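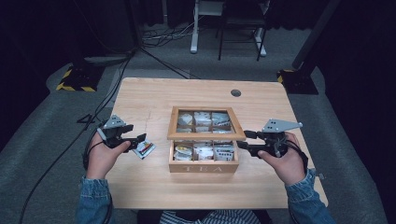 Tea box task, hand-held pair, view from the head camera.

Gridside teabox: README

Hello! I'm Abena Addo and I look after this folder. It holds the recordings and notes from our comparison of two sets of jaws for the hand-held grippers, done on the tea box because the tea box is the thing that annoyed us most. If you only want to load the data, skip down to "What's in the folder". If you want to know why half the file names end in "_w", keep reading.

Last changed 13/01/2023.

Why we did it

We had two sets of jaws lying about. The narrow ones came with the grippers and everyone was used to them. The wide ones were made by Welleven to a drawing I sent over in November, and they have a softer pad and a slightly longer reach. People in the group had strong feelings about both (mostly mine, I admit) and not much to back them up, so I wanted the same job done many times with each.

Tea sachets are a lovely nuisance. The paper creases the moment you pinch it badly, the packets stand close together in the box, and if you go in at a poor angle you come out with two, or with one and its neighbour leaning across the gap. The box also has a hinged glass lid, which means you have to mind where the back of your gripper is while you look at the front of it. I like a task that punishes you gently.

How a recording goes

You sit at the table with a gripper in each hand and the tea box in front of you, lid open. Either hand may take a sachet. You lift it clear, bring it out over the table, set it down, and go back for the next one. Then you put them all back, which is much harder than it sounds! Packing a floppy envelope upright into a slot with jaws is where the wide pads started to earn their keep.

Each recording is one full go: out, then back in. If the person dropped a sachet they picked it up again and carried on, and we kept the recording. If a sachet went on the floor we stopped and marked the recording "abandoned". Please don't delete those, they are some of the most useful ones we have.

We let people choose their own order. I tried giving out a fixed order at first and everybody spent the whole time looking at the sheet of paper instead of the box, so those early goes are not in here.

What's in the folder

There are 725 recordings in total. Of these, 394 were made with the wide jaws and the rest with the narrow ones. It was meant to be an even split, but the narrow set spent a while away being repaired after a screw sheared, and I wasn't going to have people sitting on their hands.

Six people did the recording. They are numbered person_1 to person_6 and I'd like it to stay that way, so please don't go matching sleeves to names.

Every recording folder has:

video_head.mp4 - the view from the head camera
left.csv and right.csv - jaw opening and hand pose for each gripper, one row per sample
events.csv - marks for pick, place, drop and return, put in by hand afterwards
notes.txt - anything the person said at the end, typed up by me, spelling mistakes and all

Folders ending in "_n" are narrow jaws and folders ending in "_w" are wide jaws. A few end in "_m", for mixed, with one kind on each hand. That was an experiment of person_3's that I let run longer than I should have. They are counted under whichever jaw was on the right hand. Leave them out if you want a clean comparison.

The grippers

Both are the black hand-held kind, wired, with the grey angular plate on top. We looked at going wireless and tried a Stimgate radio link for a short spell. It was lovely to have no cable over the wrist, but the two hands drifted apart in time and I spent more hours lining them up than we had spent recording. Back to cables we went. You do get used to them, although person_5 never stopped grumbling, and in the notes you'll find the word "leash" more than once.

If you are borrowing the set, run the cables off to the sides of the table before you start. One across the front will catch your sleeve sooner or later.

What we found

I'll keep this short, as the proper write-up lives with the Edwards report.

The narrow jaws are better at getting in. When the sachets are packed tight, a thin finger slides between two of them and a thick one shoves the lot sideways. Picks with the narrow set were quicker and more people got them first time.

The wide jaws are better at everything after that. The sachet stays flatter, it swings less on the way across, and it goes back into its slot without folding over at the bottom. We had fewer creased packets too. I had to keep throwing creased ones out because they stop behaving like tea sachets and start behaving like wet leaves.

So which one do I use? Wide, these days. I was firmly on the narrow side when we began, and I'd still swap back for anything packed harder than this box. What I'd really like is a wide pad with a tapered tip, and Welleven have said they'll have a go at one. If it turns up I'll add a third ending to the folder names and apologise to anyone whose script only expects two (three, with person_3's lot).

Hand or robot?

We get asked this a lot. All the recordings here are people holding grippers. The same jaws bolt on to the arms, and the plan is to train on this data and run the task there, but that work is Gridside's other folder and I'm not the one to ask about it. Please don't quote anything in here as a robot result.

Things to watch out for

The jaw opening reads slightly low on the left gripper in the narrow recordings. It's a steady offset and the correction is in calib_left.txt. I have not applied it for you. Somebody once applied it for me without saying so, and then I applied it again, and we lost a good part of a week.

The head camera moves when the person moves. People lean in for the awkward slots at the back, so the box gets a lot bigger and then a lot smaller again. If your method wants a still camera, this is not the set for you.

Sachet colours vary a great deal. We filled the box with whatever was in the kitchen and topped it up as packets wore out, so please don't count on a certain wrapper being in a certain slot. There is no list of which tea was where. I did start one!

The glass in the lid throws reflections in some recordings. We changed the lights partway through and it got better, but it never went away. A depth camera was tried as well and had a miserable time with that lid, so there is no depth in the set.

The pick marks in events.csv were placed at the moment the jaws stop closing, not the moment the sachet leaves the box. Two of us did the marking and we agreed well on picks and less well on returns. If a return mark looks late to you, it may well be.

Using it

Do what you like with it inside the group. If you want to pass it on outside, ask me first, as two of the six only agreed to internal use and I'd need to take their recordings out. It isn't a big job, I just need some warning.

If you find a broken file, tell me the folder name and what you expected to see. "Some of the videos are odd" is a message I have received and could do nothing with.

Still to do

Add the missing notes.txt for person_2's last batch (they exist, on paper, in my handwriting).
Check the clock on the right gripper against the video for the earliest wide recordings.
Write a small loader so people stop copying mine out of an old email.
Try the tapered pads when they come, same box, same rules.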